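4. Placing and Leveling Your Dralloveck Kitchen Scale

You have unpacked the scale and met its feet. Now it needs somewhere to live. Most complaints about a Dralloveck have to do with the counter.

4.1 Choosing a spot

1. Pick a surface that does not wobble when you lean on it. Lean on it now.
2. Keep the scale away from the fan, the open window and the top of the dishwasher. A running dishwasher weighs something different every second.
3. Turn each foot until the bubble sits inside the ring. Touching the ring counts as outside. We have had letters.

Note: If the bubble can't be found at all, the scale is upside down.

4.2 First zero

1. Put in the batteries (2, supplied) and press ON.
2. Wait for the dashes to clear. Pressing ON again starts the wait over, as does pressing it harder.
3. Press ZERO with nothing on the plate. Your hand is something.

CAUTION: Do not store the scale with a pan on it. The sensor will hold up for a while, then it will sulk, and the warranty has a paragraph about this.

4.3 Weighing into a container

1. Set the container on the plate and let the display settle.
2. Press ZERO. The display should read 0.
3. Add flour, rice or whatever the recipe wants, slowly at the end.
4. When you lift the container off, the display shows a minus number. Leave it be - the scale is remembering your cup for you.

Anything that stands steady will do as a container, and anything small and solid will do for a quick repeat check: weigh it, lift it off, weigh it again.

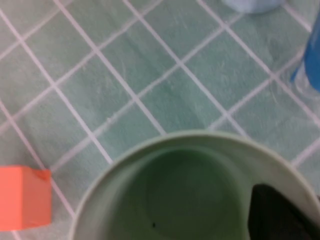
A cup, and a small orange block.

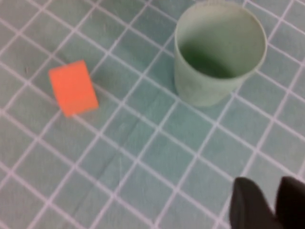
If the two readings don't match, go back to 4.1 and do the leaning part properly this time. If they still don't match, change the batteries, then start again from 4.2.

4.4 Error codes

E10: Too much on the plate. Take some off.
E1423: The scale was moved while it was thinking. Press ZERO.
E2541: Write to Jonalyn Tolentino at the service desk, and mention what you spilled. She will ask anyway. The desk is closed on Wednesday.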